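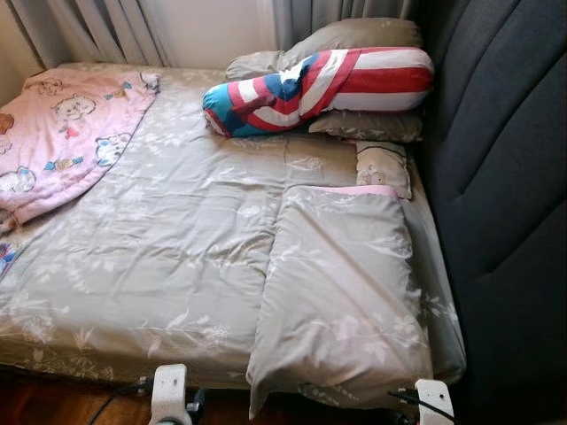
Fitted sheet won't stay smooth and the bed looks a mess by teatime, any ideas?

Posted in Bedrooms and Bedding

Nellivia

Hello all, long time reader and I've only posted once before (the one with the squeaky wardrobe door, thank you to everyone who helped, it was the hinge).

So my problem is sheets. We've got a low bed in the small room, mattress nearly down at floor level, and I make it every morning before school and by four o'clock it looks like somebody's been wrestling on it. The fitted sheet is the taupe one with the pale leaves and flowers, and I love the pattern, but it goes into these long soft creases that run off towards the corner at the foot. I pull it tight, tuck it under, walk away feeling pleased with myself, and then one child sits down to put her socks on and we're back where we started.

On top of that there's the pink quilted blanket with the cartoon animals, which can't be put away under any circumstances because the bear has to be able to see out (don't ask me). And her brother won't be parted from his Captain America style bolster. It's one of those long ones, red and white stripes with a blue end and a big star on it, and it never sits straight. If I lay it along the top in front of the grey pillow it bends in the middle and flops down onto the sheet. If I put it behind, the grey pillow slides off it.

I don't want a show home! I'd just like it to look like a made bed for longer than 6 minutes. Two things really:

How do you get a fitted sheet to stay flat on a mattress that's this low? There's hardly any room to get my hands under.

And where on earth do you put a bolster on a bed that also has an ordinary pillow and a blanket that has to be out?

I've already tried ironing the sheet. It took me ages and made no difference whatsoever once it was on. The mattress came from my sister-in-law so I've no idea of the exact depth, and I've long since lost the packet for the sheet.

Eilif Midtbø

Hi Nellivia, we had exactly this with our youngest's bed so I feel your pain.

First thing I'd do is measure the mattress. Take everything off, stand a ruler against the side and see what you get. Ours was 22 cm deep, and I'd been buying sheets meant for something a good deal deeper, so there was all this spare cloth with nowhere to go except up onto the top in wrinkles. It works the other way too, mind you. If the sheet is too shallow the corners creep up and the whole thing goes slack in the middle. So it's worth knowing which one you've got before you spend any money.

If it's too big, get some sheet straps. They're bits of elastic with a clip on each end, and you run them underneath from one side of a corner to the other. I bought a pack of four and only ended up needing the two at the foot. Fitting them on a low bed is a pain, I won't lie. I stand the mattress up on its long side, lean it against my shoulder, do the two corners I can reach, turn it round and do the others. It's a bit of a workout but you only do it on wash day.

Also, put the sheet on slightly damp if you can bear it. I take ours off the line just before it's properly dry, stretch it over the mattress and leave the bed bare with the window open for 3 hours. The creases mostly drop out by themselves and I haven't had the iron out for a bed in years. Make sure it's dry right through before you put the blanket back on, obviously, especially in October when nothing wants to dry.

For the bolster, I'd stop trying to keep it at the top. Lay it down the side that's against the wall, if you have a wall side, with the star end towards the pillow. It fills the gap where things fall down and the mattress stops it rolling. Then the grey pillow gets the head end to itself. Blanket folded in half longways across the foot, bear on the outside so he can still see out!

Zanico

Just buy a better sheet. Mine's 700 thread count and never creases.

Lie

Not sure I agree with the above, I've got a posh one as well and mine creases like mad. I think Eilif's right that it's the size.

My only tip is to fold the blanket last and do it loosely. I used to square ours up like a hotel and the slightest knock made it look wrong, whereas if it's a bit casual to begin with you don't notice when it's been sat on. Same with the bolster to be fair, my lad's lives wherever he threw it.

If you do go for straps, get the ones with metal clips. The plastic ones I had pinged off the first night and I found one in the hoover.

Nellivia

Thank you all! I've just been up with the ruler and it's shallower than I thought, so I think the sheet must be too big. Straps ordered, metal clips. I've shown my son the idea about the wall side and he says the star has to point at the door, so we're still in talks about that one.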